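The Quorum Bell

The bill had been numbered 17 for most of the session and was renumbered 19 when two appropriations were folded into it. The drafting office did the renumbering overnight. The cross-references were updated by hand, and the clerk responsible for the statute text initialed each page in the lower right corner, as the rules required.

Section 4 was the difficult one. It provided heating credits to households in the Greltholm valley, payable monthly, with eligibility set by the previous year's income. The lower chamber had passed it with a ceiling. The upper chamber had removed the ceiling and added a start date. The two versions could not both be law, so a conference was called for September, in the annex, in a room with a long table and windows that did not open.

The clerk sat at the end of the table nearest the door. Her job was to keep the side-by-side: a document in three columns, with the lower chamber's text on the left, the upper chamber's text in the middle, and the right column blank until something was agreed. By the end of the first afternoon the right column contained the title of the bill and the definition of "household."

The member from Birkgate spoke first on the second day. He held the deciding vote in the upper chamber and had held it since spring. He did not object to the credits. He objected to the word "shall" in Section 4(b), which obliged the department to pay, and preferred "may," which allowed it to. The chair asked whether he would accept "shall, subject to available funds." He said he would take that under consideration. The clerk left the right column blank.

During the recess she went down to the records room to check whether the phrase had been used before. It had, in a road bill and in a bill on seed inspection. In the road bill it had been read by the court to mean "may." In the seed bill it had never been tested. She copied both citations onto a card and put the card in her folder. It was not her place to hand it to anyone unless asked.

She was asked at ten past four. The chair wanted to know if there was precedent. The clerk read the card aloud, the road bill first, since it was the older. The member from Birkgate nodded. The chair, who wanted the credits to be real, did not. After that the phrase was not mentioned again, and the conference moved on to Section 5, which dealt with forms.

Section 5 took four hours. The form in the lower chamber's version had two pages. The form in the upper chamber's version was left to the department. A staff member from the department testified that the existing system, supplied under the Iwasaki contract, could process a two-page form but stored only the first page. A member asked what happened to the second page. The staff member said it was kept in boxes. The member asked where. The staff member said he would find out and report in writing.

The clerk recorded the exchange in the minutes as "discussion of storage."

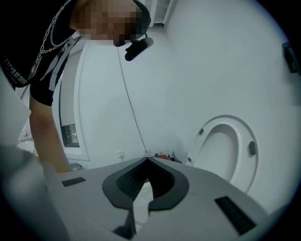 On the third day the chair changed the order of business and took up the money. The fiscal note put the cost of the credits above the amount in the reserve, and the gap had to be closed by a fee, a transfer, or a smaller program. The lower chamber's conferees favored a fee on bulk fuel deliveries. The upper chamber's conferees favored a transfer from the harbor fund at Sullus. The harbor fund was solvent mainly for the reason that the harbor had not been dredged, and the members whose districts touched the water knew this and said so at length.

A smaller program was proposed at noon. It would cap enrollment at 1,000 households, in order of application. The clerk typed it into the right column in brackets, which meant it had been offered and not agreed.

She lived in the Greltholm valley herself, on the north side, where the road was plowed last. Her own income was above either version of the line. Her neighbor's was below it. The neighbor had asked her twice over the fence how the bill was coming, and both times she had given the answer the staff manual prescribed, that the matter was pending in conference. The neighbor had said that it was pending at her house too.

She looked at the bracketed text. "In order of application" had no date attached to it. An order needs a starting point. If applications opened when the act took effect, the first to know would be those who read the register, and the register was not delivered north of the creek. If they opened thirty days after publication, with notice by mail, the order would be closer to fair. Neither chamber's text said which. The defect was technical, and technical defects were within her duties to report.

She wrote it on a card and passed the card up the table. It went through five pairs of hands. The chair read it, turned it over to see if there was more, and read it to the room.

The member from Birkgate asked who had raised the point. The chair said that staff had. He asked what notice by mail would cost. The department's staff member gave a figure that was small enough to be repeated with some surprise. The member from Birkgate said that if the enrollment was capped, and the mailing was paid from the department's existing budget, he could see his way to "shall." The cap limited the exposure. His concern all along had been exposure.

The chair asked for ten minutes. The lower chamber's conferees went into the hall and stood near the drinking fountain. Through the door the clerk could hear that one of them was against it. The cap left out most of the people the bill had been written for. It would be described as a win in the newspapers, and next year there would be no appetite to reopen it. Another said that next year there might be no majority either. Then the fountain ran for a while and she could not hear the rest.

They came back and asked for a review clause. The department would report after the first winter on how many had applied and how many had been turned away, and the cap would be adjusted by joint resolution, without a new bill. The member from Birkgate asked for the reporting date to fall after the filing deadline for the next election. The chair asked for it to fall before. They settled on the day of the deadline itself, at close of business, and each side seemed to believe the other had misread the calendar.

The clerk removed the brackets.

After that the right column filled quickly. Section 5 was given a one-page form. Section 6 was taken from the upper chamber without change. Section 7, on penalties, was struck, as no one could recall which chamber had wanted it. The harbor fund was left alone. The gap in the reserve had closed with the cap, and the fee on fuel deliveries was withdrawn by its sponsor, who asked that the minutes reflect his reluctance. They did.

The conference report was ready for signature at twenty to nine in the evening. It ran to 13 pages. The clerk proofread it twice, once for sense and once backward for spelling, and found a comma in Section 4(b) between "shall" and "pay." It had come in with the old phrase, when "subject to available funds" was being tried, and had stayed after the phrase was taken out. She marked it for deletion and had the chair and the member from Birkgate both initial the mark. He asked if a comma made any difference. She said it might, in court. He initialed it.

The report needed a vote in both chambers. The lower chamber took it up the next morning and passed it by a comfortable margin. The upper chamber scheduled it for the afternoon and then did not convene. Several members had already left for their districts, and the count in the hall was one short of a quorum. The bell was rung. The rules allowed it to ring for thirty minutes.

The clerk waited at the desk with the signed report in its folder. The member from Birkgate was in his seat, reading a newspaper. He had told a reporter that he supported the measure, and he was now present to support it. The chair of the conference, who belonged to the other chamber and could not vote here, stood at the rail with her coat on.

At twenty-six minutes the door on the east side opened, and a member came in carrying a suitcase. She had been on the platform when the office reached her. She asked which bill it was. The clerk told her the number, and then, when this did not appear to help, told her it was the heating one.

The bell was stopped. The presiding officer directed that the roll be called, and the clerk began at the top of the list.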